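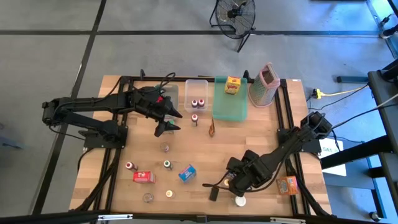
Small bottles with red-and-white labels, two of them in the clear bin.

Print | E-mail

Open day at the Ellus carton and label works, Favness

Quick write-up before I forget it all. Five of us went in the end, Haf Parry drove, and we got there with ten minutes to spare even though the turn off the main road is badly marked. Go past the gas station, not before it. Parking is round the back by the paper store. Sign in at the gate, get a vest, get earplugs. Keep the earplugs.

Start was 9:30 with coffee and a talk from Valeriano Miranda, who runs the press hall. Good talk, too long. The works started out doing seed packets and now does mostly food cartons and small round labels for bottles. They had 33 people when he started and have nearly 2,000 customers on the books now, some of them one-person outfits that order a box of labels a year. He likes those best, he said, they always phone to say thank you.

Then the press hall. Loud!! The big press takes sheets about the size of a door and runs them through one color at a time, and somebody pulls a sheet every so often and lays it under a lamp to check. We each got to try. I couldn't see any difference between the good sheet and the bad one. Beca Yorath got it right away - the red was a hair too warm. She used to do sign painting so no suprise there.

Labels are done in a smaller room next door and this was the part I liked most. Red is the headache, apparently. It fades first in a shop window, and on a small label the white lettering fills in if the ink goes on too heavy. They keep a drawer of old ones going back years, all stuck on cards with notes in pencil. I could of stayed there all morning.

Cutting and folding after that. A carton starts flat, gets cut and creased, glued down one side, and goes out flat again to whoever fills it. Jamila Rathnayake asked why cereal boxes always have the fun stuff on the front and all the small print on the narrow side. Answer: the front faces the aisle and the side faces another box. Fair enough. Long chat followed on where you put a character on a panel, and whether kids look at the top or the bottom first. Opinions differ, strongly.
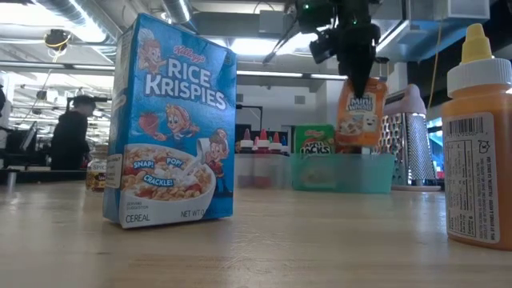
Lunch and the afternoon

Soup and rolls in the canteen, paid for, very decent. Cheese ones went fast.

After lunch Kalliopi Yordanov showed us the board store. Everything comes in on rolls or pallets and has to sit a day or two to settle before it gets printed or it curls. Bay 11 is the recycled board, grayer and softer, and it smells like a school closet. She let us tear strips to find the grain. Tears straight one way, ragged the other. Did this all the way home with my parking ticket.

Bevan hall was closed for floor work so we missed the foil stamping. Pity, maybe next year.

Things to know if you go:
- flat shoes, closed toes, they do check
- no bags in the press hall
- shop by the gate sells offcuts by the bundle, cash only
- last tour leaves at 2, not 2:30 like the flyer says

Bought two bundles of offcuts and a roll of misprinted labels. Haf wants half the labels for her jam. Next trip is the paper mill at Olau in January, names to Beca please.

Print | E-mail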